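Rovuvstead Walnut-Tone Work Table

Prilladik workroom furniture, bench and table range. Page updated 2020-04-15

Big plain table. Brown wood top, long grain running the length of it, corners rounded so you don't catch a hip going past. No drawers, no shelf, no lip at the back. You put it against a wall and work on it.

Item no. 662. Ships flat, top in one carton, legs and bolts in the other. Check you got both before you sign, please, we've had mixups.

Top is oiled at the shop before it goes out. Grain varies a lot table to table, some come out nearly tan, some go dark chocolate in the streaks. We don't match pairs unless you ask at time of order. Ask early.

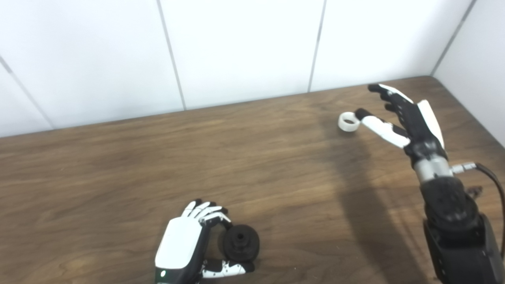
Glenys Gough wrote in that she'd ordered two without asking for a match and got one light, one dark, and would somebody please put that line higher up on the page. Done, it's now above the reviews and in the cart too.

Small parts: dark caps, knobs, black spools and so on show up ok on the lighter streaks. Harder on the dark ones. If you do fiddly work get the lighter top or lay down a mat, pale felt is good. Mat not included. We sell one, see Accesories.

Fitting against a wall
- back edge is straight, will sit flush to panels if your panels are flat
- old walls, bowed walls: leave a gap, small stuff WILL go down it
- rounded corners mean a little open triangle where two walls meet. Filler piece available, ask for the Putov corner
- level it first, then tighten. Not the other way

Leg bolts get a second tightening after 12 days. Key is in the bag taped under the top.

Load is 200 lb spread out. That's spread out, not one vise hanging off the front corner. For a vise get the Jenkins brace, bolts to the underside, takes 3 screws each side.

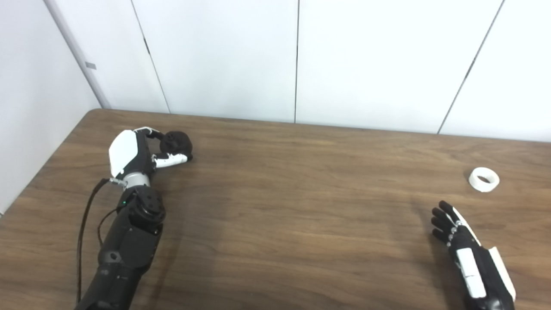 Does the oil mark if you leave metal sitting on it? asked Kha Thái, and could the table be had with no finish at all.

Second part first: yes, bare top, same price, add a week. Metal on oil, dry metal is fine, wet metal will leave a gray ring if you leave it overnight. Ring sands out with fine paper, go with the grain, re-oil just that spot and feather it. Bare wood marks faster than oiled so think about it before you pick bare.

Cleaning. Damp cloth, then dry cloth. No sprays with silicone in, they get in the grain and next coat of oil won't take. Re-oil every December or whenever it starts looking thirsty. Thin coat, wipe off the extra, leave it alone overnight.

Overhead light gives a soft sheen on the oiled top. If glare bothers you turn the table so the light comes from the side or ask for the matte wax, small upcharge.

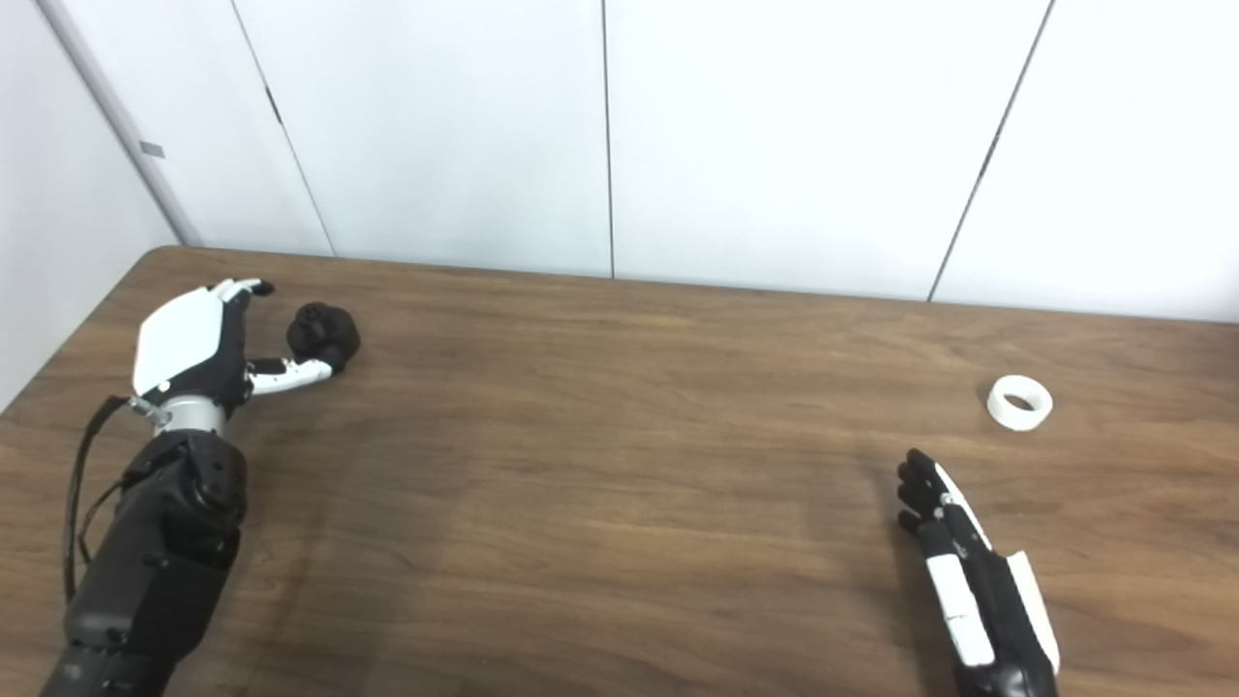 Wax needs redoing more often than the oil, that's the tradeoff. Don't put wax over oil yourself without calling first, depends which batch you have and the number is stamped under the back edge.

Returns: unassembled only, original cartons, you pay freight back. Scratches from unpacking aren't covered, so no box knife straight down thru the middle of the carton. Cut the tape at the ends.

Spare bolts, keys, touch up oil: order desk, ask for Dwynwen Llewellyn. Have your item number and the stamp number handy.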